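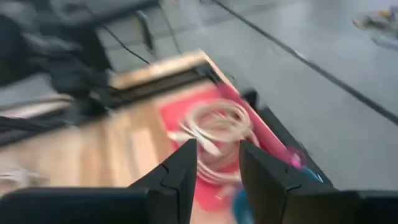

Grokico Set-Up Guide
Posted March 3, 2024 by Daiane Pacheco
Filed under: Guides > Open Days and Demos

4. Running the cable pickup for visitors

Do this section after the arm has been homed (section 3). Allow 55 minutes before the doors open.

1. Set the wooden tray within reach of the arm and lay the red sheet in it.
2. Coil the white cable in loose loops and place it near the middle of the sheet.
3. Open the gripper fully. Both fingers must clear the coil on the way down.
4. Load program 242 and run it once at low speed.
5. Check the wrist camera view on the visitor screen. Some blur while the arm is moving is normal.
6. Switch to demo speed and let the first group in.

Note: If the fingers close on a single loop, stop the program, coil the cable again and restart from step 3.

CAUTION: Keep visitors behind the floor line whenever the arm has power. Press the stop button before reaching into the tray.

Error 403 means the gripper did not open all the way. Call Jeferson Moura at extension 761.

Last updated: March, after the Tenholm visit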